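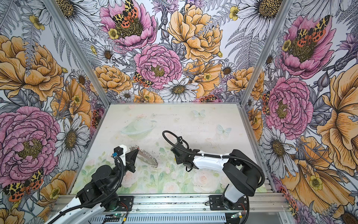
5 min read

14th January

Papering three panels and choosing a mat to go with them

The paper is up on all three sides of the table and has been through one change of season, so I can write down how it was done and what I would alter. The previous post covered the posts and the base. This one is limited to the walls and the table surface.

The paper is a botanical pattern sold under the name Brengate. It has large pink peonies, orange and yellow blooms, white daisies, buttercups, grey fern and spotted moths, all outlined in fine black line. I bought 2 rolls from Popescu in October. I had looked at a plain grey as well, but the Goltow branch only had it with a raised texture, and a raised texture collects dust at table height and is tedious to wipe.

The pattern is large for the size of the panels. On a full wall the repeat would sort itself out over several drops. On a panel you get a portion of it, and where you start the cut decides which flower you will be looking at for the next few years. I laid the roll out on the floor and moved a card template up and down it until a pink peony fell near the middle of the back panel. The side panels were then cut from what was left, with no attempt to carry the pattern round the corners. The aluminium posts stand over both joints and the eye does not try to follow a stem across them. I measured for a match anyway, and it would have cost almost 2,000 mm of paper in offcuts.

Each panel was papered flat, off the frame. The order was as follows.

Sand the face of the board lightly and wipe it down.
Size it with thinned paste and leave it overnight.
Cut the paper with a margin on all four sides.
Paste the board, lay the paper, and brush from the centre outwards.
Trim when dry, with a new blade for each panel.

The paste was Grister ready-mixed, the tub and not the powder. It was thicker than I like for the first coat and I let it down with a little water. Open time was adequate. One bubble appeared low on the left side, which I slit and rolled flat. I can still find it with a fingertip.

Trimming wet is quicker and I did the first panel that way. The edge tore in two places on the fern, where the line is densest and I could not see the blade mark. Both tears are covered by the post. The other panels I left until the next day and had no trouble.

The back panel is cut from a board 1,000 mm wide. If I did it again I would make it narrower than the opening by the thickness of the paper on both edges. It went in, but it went in tight, and I had to ease one edge with sandpaper after papering. That is a poor time to be doing it.

The mat took longer to decide on than the paper. With walls this busy, a second strong pattern underneath would have been hard to work over. The mat I settled on is pale, cream going to mint green, with faint roses and leaves along the near half and a few butterflies towards the back. The print is weak enough that from a normal standing position it reads as almost nothing, and things put down on it mostly show up well.

The exception is clear plastic. A transparent bowl lying on its side near the back of the mat is very difficult to pick out. What gives it away is its outline, and against a pale ground there is little of that. 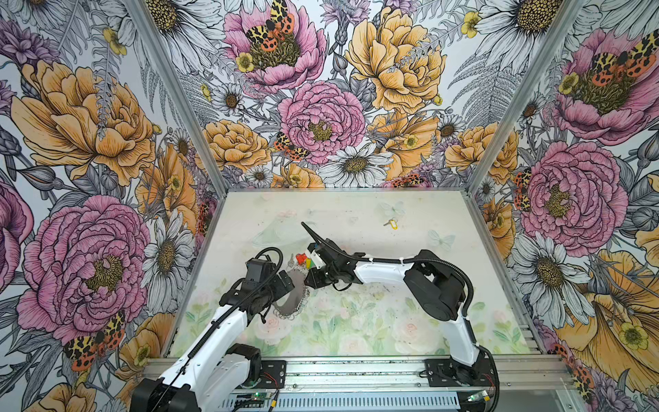 Colour matters more than size when it comes to finding things on a pale surface. A key is small, and a bare one is easily overlooked, but a yellow plastic tag makes it easy to find from any side of the table. A flat grey disc with a toothed edge is also no problem, as the teeth give it a hard outline. Bead chain is somewhere in the middle. It reads well enough when bunched up and less well when it is stretched out along a printed leaf.

I had expected the yellow of the tag to get lost among the orange and yellow in the paper. It does not, provided it is lying on the mat. Hung on a hook against the wall it would be another matter, and I have decided against hooks.

Cleaning is simple. The mat lifts out and is wiped on both sides. The paper gets a dry cloth and nothing else, as the black line smudged slightly on an offcut when I tried it damp. Dust gathers along the bottom edge of the panels where they meet the mat, and a soft paintbrush is the right tool for that.

Two things remain to be done. The lower corner of the right panel has started to lift and needs a little more paste behind it. I also want to seal the cut edges, probably with diluted PVA, once I have tested it on a spare strip to see whether it yellows. The strip is on the windowsill now and will stay there until spring.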